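## The cable evening in November
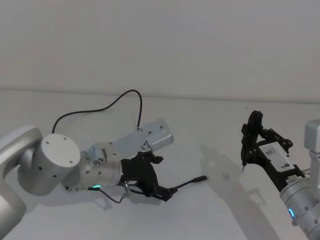

*A short black cable with its plug, just over the white table.*

In the last newsletter we asked the members to look in their drawers at home and bring the cables which they no longer recognise. Many of you have done it, and I thank you for the bags, the boxes and one pillowcase. We now have a cable shelf in the Hudirville house, on the left when you come in from the stairs, and it is already too small.

I write this item to explain how we sort, so that everybody who takes a turn at the table will do it in the same way.

**First the plug, then the length**

At the beginning we sorted by length, as this looked tidy. It was a mistake, and it was mine. A person who comes to find a cable knows what kind of hole it must go into, but very seldom how long it was before. Salamatu Ofori suggested that we look first at the plug, and we have changed all the boxes. Inside each box the short cables are in front and the long ones are behind. We call a cable short when it is under 300 mm, measured without the plugs.

Please hold the cable near the plug when you put it down or take it up. If you pull in the middle, the weak place where the cable goes into the plug will become weaker, and many of the cables we receive are already damaged exactly there. Lay it on the table with the plug turned towards you and look at it under the good lamp. Is there a crack in the sleeve? Is a pin bent? Does the cable have a sharp fold? Then it goes in the grey box for Kwaku Agyeman, who decides if it can be repaired or must go to the metal collection.

**Round plugs**

The round plugs for power supplies are the most difficult. They look the same to me, and they are not the same. The outside can match perfectly while the hole inside is too wide, and then the radio or the lamp works only when one holds the plug a little to the side. Athina Rallis has made a small board with sockets, and each one has a letter. Try the plug in the sockets one after another, without force, and write the letter of the one that fits on a paper label.

A power supply must never be separated from its label. If the voltage cannot be read, we do not guess, and we do not give it out.

**How to tie them**

We use the cotton tape from the roll. Please do not use rubber bands, they become sticky after one summer and leave a brown line on the cable. A short cable needs no tying at all. A long one should be laid in wide circles, the way it wants to go by itself, and tied in 2 places. Please don't wind it around the hand and elbow. I know that we have all learned it like this, I too.

**What we still look for**

- The power cable for the old Pelletier sewing lamp, with a flat plug
- Short extension cables of any kind, for the music room
- A charger for the Lillex hand scale, or only the end of one, if Kwaku can join it
- Small paper labels with string, as the ones we have are almost finished

We have more than enough telephone cables. Please keep them at home for now, or ask at the metal collection.

The next evening begins at seven, in the same room upstairs. Wajid Naqvi has the key and opens the side door some minutes before. The white table should be wiped with a soft cloth when you finish, and the small screws put back in the glass with the lid. If you want to take a cable home, write it in the blue book, also when it is a very small one.

Kjell Kristiansen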